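4. Fruit plate for guests — McIver rooms

Sorcha Imrie, April

Plate goes on the bed, on top of the quilt. Before 4 pm.
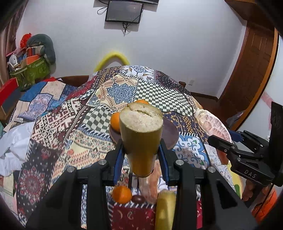
1. Wash hands. Wash the fruit too, even what you mean to peel. Dry it properly.
2. Pull the quilt flat where the plate will sit. Lumps make it tip.
3. Plate down first, then oranges. Whole ones at the back.
4. Small stuff next — mandarins, dates if we have them.
5. Long pieces last. Cut blunt, skin left on. Anything with a soft patch goes in the compost.
6. Peeled segments only when the guest is on the way up. They dry out quick.

Note: 200 g of cut fruit per guest is plenty. Two guests, one plate, just fill it more.

Caution: juice marks the patchwork. Dab with cold water, dont rub. No bleach, the dark patches will run.

Caution: never cut on the bed. Kitchen board only, knife stays downstairs.

7. Collect by 10 am. Check the folds for pips and peel before you shake the quilt out.

Stained quilts to Calum Tosh, seperate bag, room number on it.

Cirton house guide — questions to the front desk — © McIver — Back to top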